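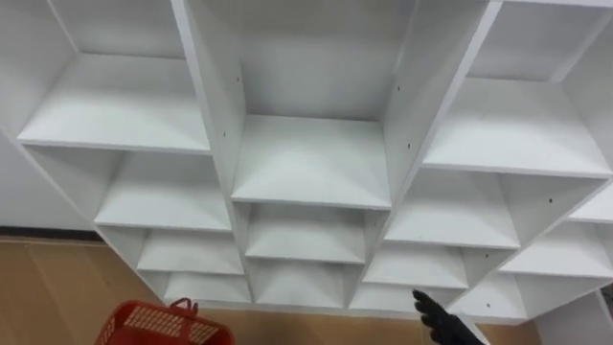 Shelf restocking: ready for unattended use?

28 replies

tolstack
Empty cubbies are the easy case. Our Rulham cell placed 1,048 items from a basket onto shelves in September and needed 40 manual resets. Most were in the low rows, where the wrist runs out of clearance.

pallet_jack
Which hand? Forsberg fingers or suction?

tolstack
Forsberg, articulated. Suction won't hold mesh bags.

mrs_deadband
40 resets means a person stays nearby. I don't call that doing the chore.

tolstack
Still less labor than stocking by hand – one person covers three cells.

kelvin4wire
White boards against a white wall are hard on depth sensing. Kikine's planner lost the front edge of ours until we added side lighting.

mrs_deadband
So the store gets relit for the machine. Call me at 3,000 placements with no resets.

pallet_jack
Nikivport quotes that, but with fixed bins only.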